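# About Konby

Konby is a training school for practical work at the bench and in the kitchen. The school was founded by Godelieve Vandenberghe, who had taught laboratory practice for many years and wished to give adults a place to learn it without enrolling in a full degree program. It now offers instruction in two departments, Laboratory Skills and Kitchen Skills, and admits 300 students each year.

Our students come from many backgrounds. A number are preparing for entry-level positions in clinical, food, and water testing laboratories. Others are cooks, school aides, or parents returning to work. No previous qualification is required for admission to either department.

## Laboratory Skills

The first course in the department is Glassware and Bench Order. Students learn to identify, handle, clean, and store the common items of laboratory glass before they are introduced to any measurement or reagent. Clear glass test tubes are kept upright in a white plastic rack, and the rack is set on a gridded green mat.

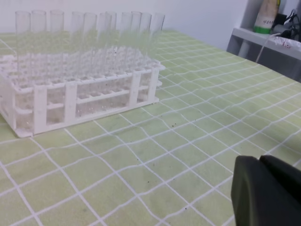
*Jolien Vermeulen*

The course runs for 32 hours over one term. Instruction is given in small groups, and each student is assigned a place at the bench for the length of the course. Students are expected to leave that place as they would wish to find it. Assessment is practical and is carried out by a member of the teaching staff who has not taught the group.

Students who complete the first course may continue to Solutions and Dilutions, and then to Records and Labeling. The three courses together lead to the Konby Bench Certificate. Gijs Van Rooij is head of the department and is responsible for the certificate.

Glassware used in teaching is purchased through Cuypers, our supplier since the school moved to its present building. Breakages are entered in the department record. Students are not charged for them.

## Kitchen Skills

The Kitchen Skills department was added at the request of former students, several of whom had asked for the same careful approach to be applied to cooking. Its courses cover basic equipment, safe storage, weighing and measuring, and the preparation of simple meals in quantity. Pots are taught before knives. A student should be able to choose a pot of suitable size, match it with its lid, and set it down safely on a clear surface. 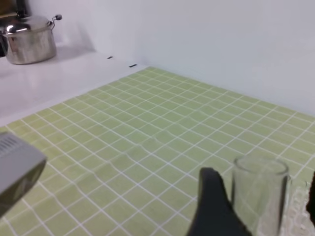

The same student should also be able to explain why the choice was made, and the department places considerable weight on this part of the work. Written recipes are introduced in the third week. Until then, students work from spoken instruction and from their own notes.

Soledad Boateng leads the department. She joined Konby from the catering service at Skenevby, where she trained new kitchen staff, and she wrote the course book now in use.

## Facilities and Library

The school occupies 105 Pudurau Street, on the ground and second floors. Both departments share a reference library of 3000 volumes, which includes laboratory manuals, cookbooks, and a collection of older household guides given by the founder's family. The library is open to enrolled students and to graduates of either department. Books may be borrowed for two weeks.

## Administration

Geert Desmet is director of the school. Applications are received throughout the year, and places are offered in the order in which completed applications arrive. The next open house will be held on Wed 30 November. Prospective students may visit both departments on that day and speak with the teaching staff. Advance registration is requested and may be made at the front office in person or by mail.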